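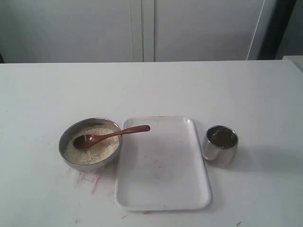
The rice scooping setup at the Stinbridge lab: bowl and spoon, tray and steel cup.

Drendis learns to feel its way through a bowl of rice

17 October 2021

Print this article | E-mail this article

STINBRIDGE – Scooping rice is one of those jobs most of us can do half asleep, and it has been giving robot programmers fits for years. Now the software team at Skudley has released a new version of Drendis, its open toolkit for robot arm control, and the big addition is a planner made just for spoons, ladles and anything else that has to be pushed into a pile of loose stuff and lifted back out.

It's a lovely piece of work. Older versions of Drendis treated a scoop as a fixed path: go down this far, tilt this much, come up. That's fine until the pile changes shape, and a pile of rice changes shape every time you touch it. The new planner looks at the surface before each scoop, picks a spot where there is enough depth, and then keeps adjusting on the way in, using the push it feels back through the arm. If the grains push harder than expected, it eases off and takes a shallower angle. All of this runs in a loop that updates 200 times a second on an ordinary desktop computer!

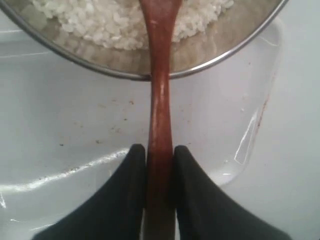

Holding the tool turned out to be half the problem. A handle can slip or twist a little in the grip once the far end is buried, and then the arm's idea of where the tip is goes wrong. Drendis now keeps a running guess of how the handle is sitting and corrects it from the wrist camera view and the force readings together. The team says this one change did more for the results than any amount of fiddling with the path itself.

Those results are posted with the release. Across 426 test scoops, the new planner spilled grains outside the target on 19 of them. The old fixed path, run over the same number, spilled on 107. The logs are there for anyone who wants to dig through them, bad runs included, along with the settings used for each one.

Shiny metal is still a headache. Reflections inside a steel bowl can fool the depth estimate near the wall, and when the pile gets low the planner sometimes decides it has more rice to work with than it does. For now it plays safe and asks for a person to check. A fix is in testing, and so is support for stickier foods, starting with cooked rice, which behaves very differently from the dry kind.

The motion side of the release builds on Avotiņš, the small path-smoothing library that Skudley put out in June. Users who already have it installed will need to update it first. Old Drendis scripts should run as they are, but the "scoop" command now takes a tool shape as well as a target, and it will print a warning if you leave the shape out.

The code, the test logs and a starter guide are up on the project page now.

Print this article | E-mail this article

Related items
Avotiņš path smoothing gets its own home
Drendis adds replay for failed grasps
Writing your first Drendis tool file
Stinbridge lab opens its test logs
Why wrist cameras lose track of shiny things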